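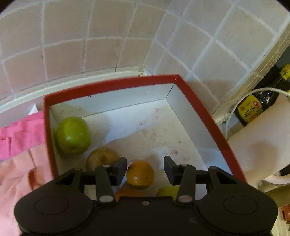
Hand-held grippers: what the Malberg set taught us

Isla Menzies has finished the first pass on the Malberg recordings, in which a person carries the gripper through the task and the arm learns from the footage afterwards. The set holds 3275 demonstrations of picking and placing household things, fruit included. After filtering for lost tracking and blurred grasps, 2172 were kept for training.

The policy was trained on wrist-view video and finger width only. It did well on round objects in an open box. Flat objects on soft fabric were harder, as the fingers tend to push the cloth into folds before they close. Isla is now labelling the moment of closure by hand for the fabric trials, and the colour correction will be redone at the same time.

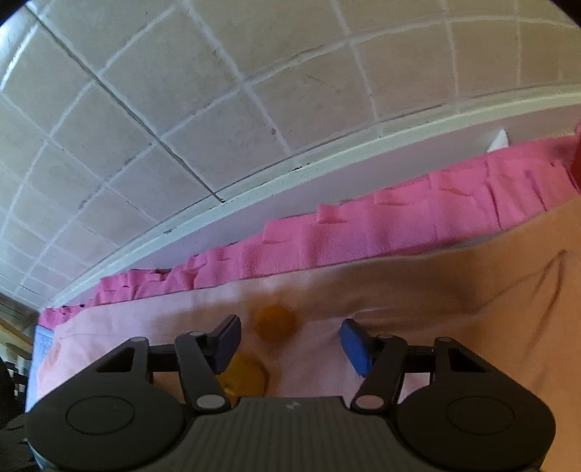
Does the method need a robot during recording?
The robot is only needed for testing. Recording takes one person and the gripper, and the arm at MacRitchie was booked for 4 days in August to run the trained policy.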